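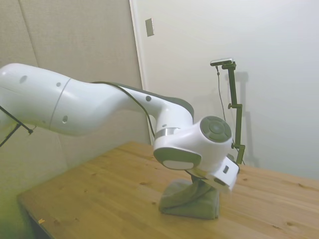 From: Vidar Sjöberg
To: Ganville household list
Date: 2 February 2020
Subject: Re: [ganville-home] Cloth napkins and towels, folding for the drawer

Gualtiero Serra wrote:

> We have switched the hall kitchen over to cloth for good and I am
> now the one who puts it all away. We own 136 pieces if you count the
> dish towels, and they live in two shallow drawers and one deep one.
> The napkins are cotton, mostly green, some tan. I fold them in half
> and then in half again and stack them, and after one supper the
> stacks have slid over and people are digging.
>
> Three questions. Is there a fold that stays put? Should I stand
> them up on edge the way some people do with T-shirts? And does
> anybody iron these, or is that a waste of an evening?
>
> Also, the drawer liner from Trunadness that was mentioned here back
> in August, did anyone end up buying it?

Gualtiero,

I do the linens for a lunch program in Ventura, so I fold a lot of napkins. I'll take your questions in order.

The half-and-half fold slides because all four open edges end up on the same two sides. The stack is thick along the folds and thin along the open edges, and by the time you have fifteen or twenty in a pile it leans. You can fix most of it by turning every other napkin around when you stack. It looks fussy but it adds no time once you are used to it.

The fold I use now is in thirds. Lay the napkin flat, bring the left third over, then the right third on top of it, so you have a long strip. Smooth it with the side of your hand. Then fold the strip in thirds as well, or in half if the drawer is deep. With the strip in thirds, tuck the last end inside the first one if the cloth is thin enough. Ours are a medium weight cotton and the tuck holds. With dish towels I don't bother tucking, they are too thick and it makes a lump.

Check the size before you do all of them. Fold one, put it in the drawer, and see whether the rows come out even. I didn't do this the first year and had to refold everything when we got the new cabinet. If you end up an inch over, make the first fold a little past the third line and the strip comes out narrower.

On standing them up: yes for the deep drawer, no for the shallow ones. They need something to lean against. If the row is only half full, the ones at the front open up and flop down and you are back to digging. I put a bookend in the drawer behind the last one and move it up as the row gets shorter. A brick wrapped in a towel works too.

Pick them up from the base when you move them. If you grab a folded napkin by the middle of the top layer, it bunches up into a point and the bottom spreads out, and then you may as well fold it again. Slide your fingers underneath and carry four or five at a time between your palms. I had to show this to every person who helped us with putting away. The folding was fine in nearly every case, and then it came undone between the table and the drawer.

For a folding surface, use a bare table. A tablecloth or a blanket drags on the napkin and you can't get the edges square. Wipe the table first. Crumbs get folded into the cloth and you find them later in your lap.

Ironing: I don't. I take them out of the dryer while they are still slightly damp, pull each one by opposite corners, then by the other two corners, and fold right away. The weight of the stack does the rest overnight. If they have sat in the basket until they are bone dry, run the dryer again for a few minutes with one wet dish towel thrown in. I iron only for the August dinner, which is 35 places and has people at it who notice.

The cotton will shrink, and it won't shrink evenly. Out of one batch I bought, some came out nearly square and others were an inch short in one direction. I keep the odd ones in a separate pile for spills and for lining bread baskets. If you mix them in, every row has a few that stick up and a few that get lost. Wash the green ones apart from the tan for the first several loads. Mine gave off color for longer than the package said.

On the liner, I bought a roll. It grips well enough for the shallow drawers. It is hard to cut straight, so use a long ruler and a utility knife and skip the scissors. I wouldn't put it under the standing row in the deep drawer. It holds the bottom edges so firmly that you can't push the row together with one hand. Plain shelf paper is better there. I can't say how it washes, as mine has only been wiped.

One more thing about numbers. We went up to 475 napkins at one point because people kept donating them, and it was worse than having too few. Different sizes, different fabrics, some with a hem so thick they wouldn't lie flat. I gave the mismatched ones away and kept what fit the drawers. If you are happy with the 136, I would stay there.

Let me know what the inside width of your shallow drawers is and I can tell you whether two rows will fit or three.

Vidar

--
To leave the ganville-home list, send a blank message with "leave" in the subject line.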